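About Us

Hi, I'm Sota, and I started Hollumora with my friend Ryota Kawaguchi because we both kept moving apartments and kept getting the neighborhood wrong. (My worst one was a lovely place in Skostgate with a bakery downstairs whose mixers started at 4 a.m.!)

So we write neighborhood guides. We walk every street, ride the buses, time the trip to the nearest station and find out where you can park on a Sunday. Right now the site covers 334 neighborhoods, and the Skostgate pages are still the ones people read most. I wrote them first and I've rewritten them more often than I'd like to admit.

Ryota looks after the maps and the rent listings. He drives out to the far suburbs in his old Honda and comes back with pages of notes on schools, clinics and which supermarkets have decent fish. I do most of the writing, plus the email, so if you get a long rambling answer it came from me.
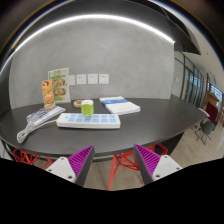
White power strip on the oval table, with its cord looped up at one end.

In January we took over the listings from Indstead, a small rental site we'd both used for years. That brought in 680 apartments and a lot of very chatty landlords — hello to all of you!

We don't charge readers anything. Landlords pay a small fee to list, and they don't get a say in what we write about the street outside.

Our newsletter goes out to 3,795 people, with one new area each time and a few corrections to old ones. If we've got your block wrong, or your bus route has changed, please write and tell us. We usually reply within 2 days.

Sota Hirano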